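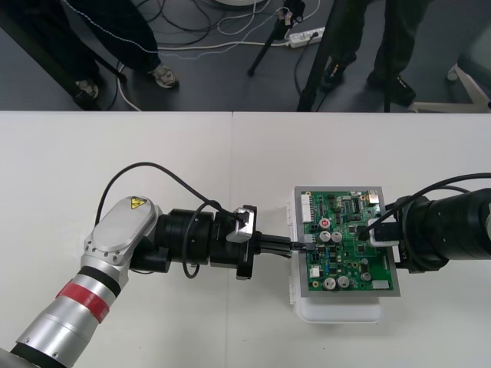
The baker who kept his day job

I'd barely sat down at Lunau when Natnael Degefa slid a plate of rye across the counter. It was almost 6 in the morning and he'd already been up for hours.

"Eat first, then ask," he said, so I did (two slices, plenty of butter).

He started baking after a neighbour gave him a jar of starter. "I killed it in a week," he told me. "Then I had to go back and ask for more - so embarrassing!"
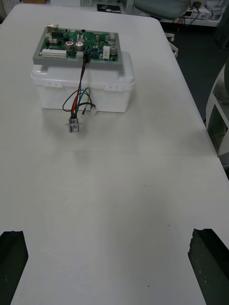

Photo: Yen-ting Peng

These days he bakes 131 loaves on a busy morning, with Jui-lin Huang on the ovens. I asked about his favourite flour and got a very long answer. "Wholemeal spelt, but it sulks in winter." 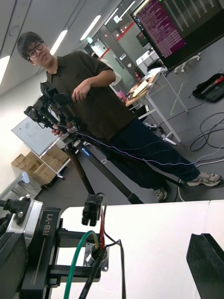
On getting it wrong

"My first fruit loaf was a brick," he said, laughing. "Jui-lin still brings it up."

He tried 13 versions before he liked one, and I can tell you the one he settled on
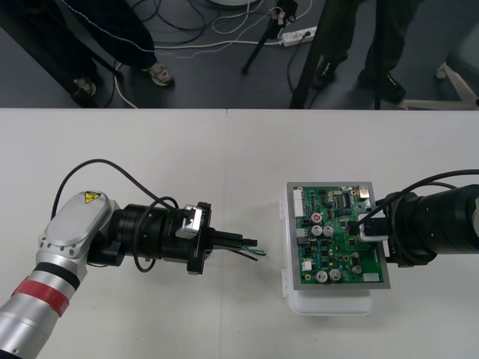
has figs and a bit of orange peel, and I took one home. He wants to try hot cross buns next, though he's still arguing with Jui-lin over the spice.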